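This repository holds the Flundow essay set: 3,406 student essays on Cold War history, typed up from paper copies kept at the Brendale school archive. Most deal with Korea, Berlin or the Marshall Plan.

## Contents

- `essays/` — one plain text file per essay, spelling left as written
- `index.csv` — file name, topic, course level, word count
- `notes/` — transcription rules and known problems

Essays run from 300 to 1,000 words. Longer ones were left out of this release.

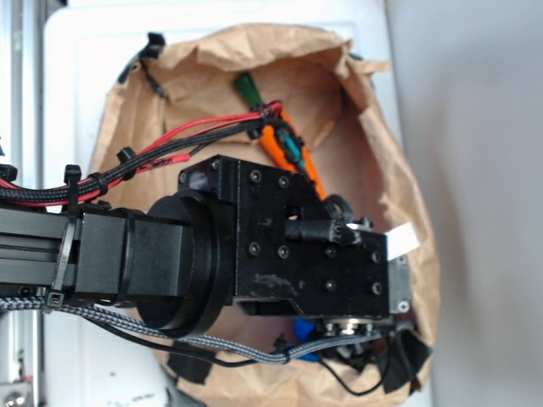

## Transcription

Each essay was typed by one person and checked by a second. Words neither could read are marked `[?]`. Crossed-out text is dropped. Footnotes go at the end of the file, even where the student put them in the margin.

The Stüber folder is in worse shape than the rest. Many pages had faded, and 2 essays in it have no ending. 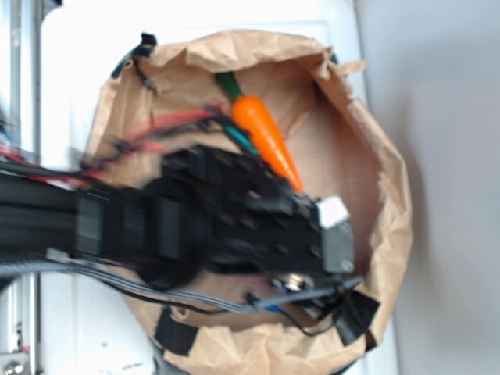 *Open paper bag with a toy carrot inside.*

## Known problems

- Topic labels overlap — "Berlin" covers both the airlift and the wall.
- Dates inside the essays have not been corrected.
- Grades are missing for the whole Kudska folder.

## Use

Free for teaching and research. Student names were removed before release. Please report any that slipped through by opening an issue with the file name.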